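Ticket 326: Cereal boxes keep falling over on the lower shelf
Status: solved, left open for comments
Area: breakfast shelves, Rutkowska pantry room

What was going wrong
Every time someone took an oatmeal box from the lower shelf, the ones beside it tipped forward. Granola pouches on the upper shelf were fine. We'd been blaming the shelf for being out of level, so I started there.

Log
9:10 am. Put the level on both decks. Dead flat, front to back and side to side. Great news, I really didn't want to move those uprights!

9:25 am. Pushed all the boxes to the back. Worse. You pull one out and its neighbor follows it.

10:05 am. Swapped in the Clornow wire dividers. Too short for a cereal box, they go right over the top. They would be lovely for tea.

10:40 am. Tried laying the small oatmeal boxes on their sides, long face forward, and keeping the tall cereal upright behind them. Wow, what a difference. You can read the names and the low boxes give the tall ones something to lean on.

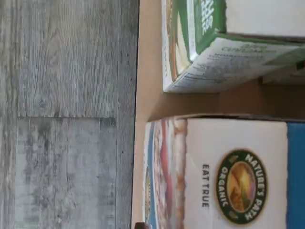
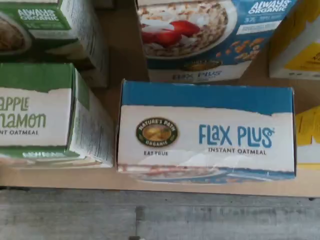
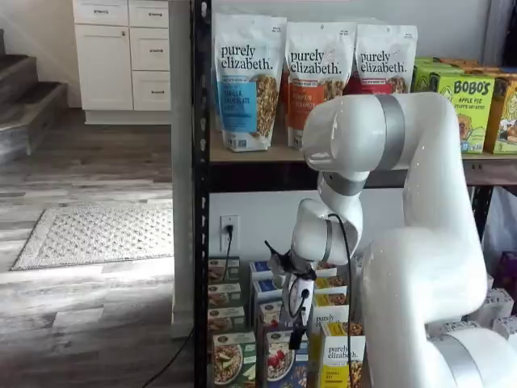
11:30 am. Pulled and replaced boxes 31 times in a row, from the left, the right and the middle. 3 wobbles, no falls. I am so pleased with this.

Still to sort out
- Torn flaps. A box with a ragged end catches on the next one when you slide it. Tape it or use it up first.
- Cardboard trays. Fine for carrying two boxes over from the delivery pile, but don't park them on the floor in front of the unit. I've kicked one already.
- Shelf labels. The Grondel label holders are on order, the clip-on kind. Until they come, go by the box fronts.

Reply from the Namano desk, 2:15 pm
Love it, we're copying this for the cracker shelf. Does it work with a full row, or only when there's space at the end?

2:40 pm. Leave a hand's width at the right end. With a packed row you can't get your fingers in and you end up dragging two out together. I'll try it with the big family boxes next and add the result to this ticket.

Last updated: January, 2:52 pm
Contact the pantry desk | © Rutkowska | Back to top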